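# Limit order on Clatham shares filled above my limit after a reverse split?

**Yaowalak Wattanapong**
Posted July 4, 2022

I hold 3,000 shares of Clatham in a taxable account at Vedico. In December I entered a good-til-canceled sell limit on the whole position at $1.40. The company has since done a 1-for-10 reverse split. My account now shows 300 shares, and the confirmation says they were sold at $14.02.

Two things are unclear to me.

1. I never entered an order at $14. The order history shows my original ticket as "canceled, corp. action" and a new ticket with a different number, same day, at $14.00. Is the broker allowed to rewrite an order like this?
2. The cost basis on the confirmation is listed as "pending." I bought in two lots, 2,000 shares at $1.70 and 1,000 shares at $2.10. I would like to know what basis to expect before I sell anything else to use the loss. 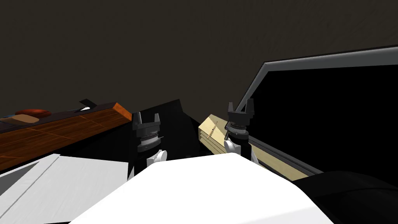
The account is set to first in, first out. Dividends were never reinvested, so there are no small lots to track. I did call the help desk and was told the basis "will update on its own," with no time given.

---

**Shiyu Qiu**

Taking the order first. Handling of open orders through a reverse split varies by broker and is set out in the customer agreement. The common treatment is to cancel all open orders on the old shares, partly because a reverse split normally comes with a new CUSIP. The customer then has to enter a new order. Some brokers offer an adjusted re-entry as an account setting. If Vedico has one and it was switched on, the new ticket is what that setting would produce: price times ten, quantity divided by ten. Look under order preferences, or ask for the corporate action terms in writing.

If the setting was off and you did not enter the second ticket, that is a possible unauthorized trade. Report it in writing promptly. A phone call is not enough for this.

On the fill: for a sell order, the limit is a floor. $14.02 against a limit of $14.00 is a normal fill and slightly in your favor.

On the basis: a reverse split by itself does not change your total basis. It changes the basis per share.

| Lot | Old shares | Old basis | New shares | New basis |
|---|---|---|---|---|
| 1 | 2,000 | $1.70 | 200 | $17.00 |
| 2 | 1,000 | $2.10 | 100 | $21.00 |
| Total | 3,000 | $5,500 | 300 | $5,500 |

Proceeds before fees are 300 × $14.02 = $4,206. The loss is $1,294. Both lots were sold in full, so first in, first out and specific identification give the same total. The method can still matter for the long-term and short-term columns on a partial sale, but you didn't have one.

You have no fractional share, so there should be no cash in lieu. Had you held 3,004 shares there would be a small extra line for it.
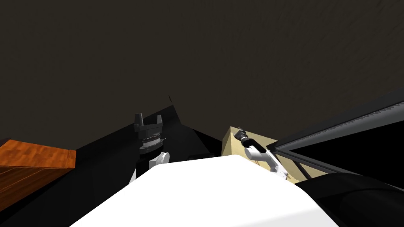 Does the holding period start over on the split date?

The original purchase dates carry over. Each new lot keeps the date of the lot it came from, and a lot held for more than one year at the time of sale is long-term.

One caution. If you buy Clatham again within 30 days before or after the sale, the wash sale rule can disallow part or all of that loss. It applies across all your accounts, including an IRA.

---

**Cui**

Same thing happened to me with Fitia stock, different broker. Mine just canceled the order and I didn't notice for a week. Basis said pending for 14 days and then it was right. I'd save a copy of the confirmation and check it against the 1099-B when that comes out. Not sure about the wash sale part, I didn't buy back in.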